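My Old Running Shoes Are Finished 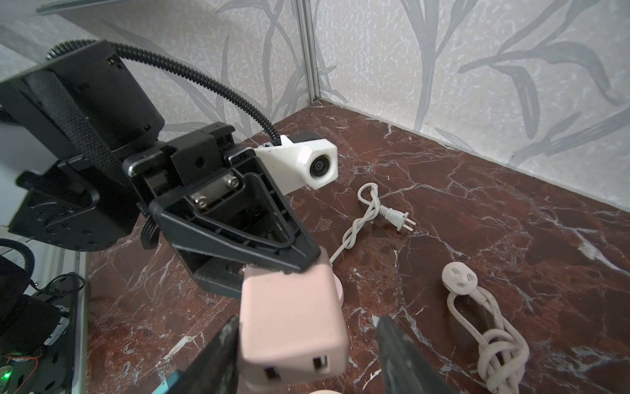

Masaru Katayama

I am not a sentimental person about clothes, but shoes are a different thing. My feet are wide in front and narrow at the heel, and when I find a pair that does not hurt me I want to wear it until I am old.

In November the sole of my left Ikitz came off at the toe. I was five kilometers from home, and it made a slapping sound with every step. A dog followed me for a while. I had run over 600 kilometers in that pair, and Henk Dekker, who runs with me in the mornings, says I should have thrown them away long before.

So I went to Minami to buy the same ones. They don't make them anymore. The new model is called Ikum and it has a very thick heel — I felt like I was standing on bread. I tried 21 minutes in them on the treadmill at the store and my knees were already complaining.

Henk wears Gralus and he lent me his second pair, because we have the same size. They are too tight in front, but the heel is very good. Maybe with thinner socks.

For now I glued the old sole and I use them only for short runs. If you know somebody who still has the old Ikitz in a wide size, please write to me. Any color is okay, also the orange.

We use cookies to improve your experience on this site. Accept | Settings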